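Call for participants: memory and hearing study, Botivstead Community Health Centre

We are looking for adults who grew up speaking two languages at home and who now use mostly English.
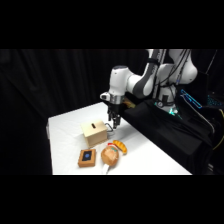 The study is led by Stefaniia Dovhaniuk and takes place in February. You will come for 2 visits, each in the morning, and listen to short stories in both of your languages. After every story you tell us what you remember. There are no wrong answers, and your favourite language is also welcome.

You can take part if you are over 18, have normal hearing or wear a hearing aid, and did not join our earlier listening programme. Please bring your glasses if you need them for reading the consent form.

Participants receive a grocery voucher after the second visit. Parking at the centre is free; bus 830 stops in front of the main door.

To register, please write to Jade Sutherland or call extension 2838 and leave your name and your two languages.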